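Tover Bench Kit: your questions answered

We get a lot of messages about the Tover, and most of them are really good ones, so Kwame Laryea and I have gathered the usual suspects on one page. If yours is missing, write to us at the workshop and we'll add it. This page was last tidied up in July.

What do I get in the kit?

Two arms with jointed grippers, the mounting rails, a head camera on a post, the control box, and the leads to join it all up. The Kitis software comes already loaded on the control box. You'll need your own table and your own screen.

How big a table does it need?

At least 200 cm long if you want room for parts on both sides. It will run on a smaller one, and plenty of people do that at home, but you'll be forever shuffling things about. A plain, pale top is best for the camera. Shiny black worktops give it a hard time!

What sort of jobs is it good at?

Sorting, packing, moving things from one tray to another, opening and closing simple lids. We're especially fond of cable work, partly as it used to be the thing that beat every version we built. Cables flop, they catch on each other and they never lie the same way twice, so getting a gripper to pick into a bunch of them is lovely to watch (Begoña Rivas, who wrote most of the grasping code, still comes over to look every time).
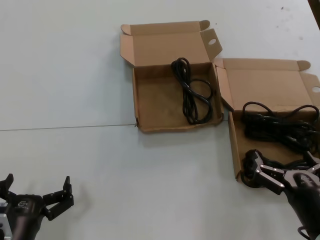
How long does it take to set up?

Plan for an afternoon if you've never built one before. The arms bolt to the rails with the tools in the bag, and the Kitis start-up guide takes you through the rest on screen, one joint at a time. The second build goes much faster.

Do I have to know how to program?

No. You can teach it by moving the arms by hand and saving each position, and a lot of owners never do anything else. If you do like to code, everything you can do on screen can be done from a script too, and the scripts are plain text, so you can swap them with other people.

Can both arms work at once?

They can, and they know where the other one is. You can also give a job to one arm and leave the other parked with its fingers open until it's wanted. Start with one. Two-armed jobs are great fun but there's twice as much to get wrong on your first evening.

How many jobs come ready to use?

There are 23 in the current library. Visitación Peñalver looks after it and is always happy to have new ones sent in. Some are polished and some are a bit rough, and each has a note saying which.

How heavy a thing can it lift?

900 g per arm with the standard fingers. Please don't go over that, even for a moment, as the wrist will stop itself and you'll have to home the arm again.

Is it noisy?

You'll hear a soft whirr when the arms move. I've had one going next to me while on the phone with no complaints from the other end.

What happens if a finger breaks?

Each finger comes off by itself, so you only replace the one you've damaged. Spares are sent from our Ortuño workshop. Keep hold of the little screws, they're the same ones.

Does it work with the older Brenivura rails?

The arms fit, but you'll need the adapter plate, and the camera post sits 46 mm higher than it should. Run the camera set-up again after fitting it or your picks will all land a touch off. Crescencio Vidal has written up the whole swap and it's in the downloads section.

Can I try one before I buy?

Please do! Drop us a line and we'll find a time. Bring your own bits and pieces if you like, the more awkward the better.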